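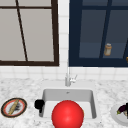

Club Minutes

Jalby Investment Club, Thursday, 7.30pm

Last minutes agreed, no changes.

Cash: 1855 in the account after subs. Two members still owe 100 each, reminder to go out.

Flama income fund: dividend in, 300. Long talk on taking it or reinvesting. Vote to reinvest, one against.

Yeh bond fund: charges up again. Sell half? Left till next meeting, need the new factsheet frist.

Skillier shares: agreed to buy, limit 800 incl. dealing fee. Order to go in Monday morning.

AOB: online login still locked, form sent back to the broker. Subs stay as they are untill February.

Closed 8.50pm.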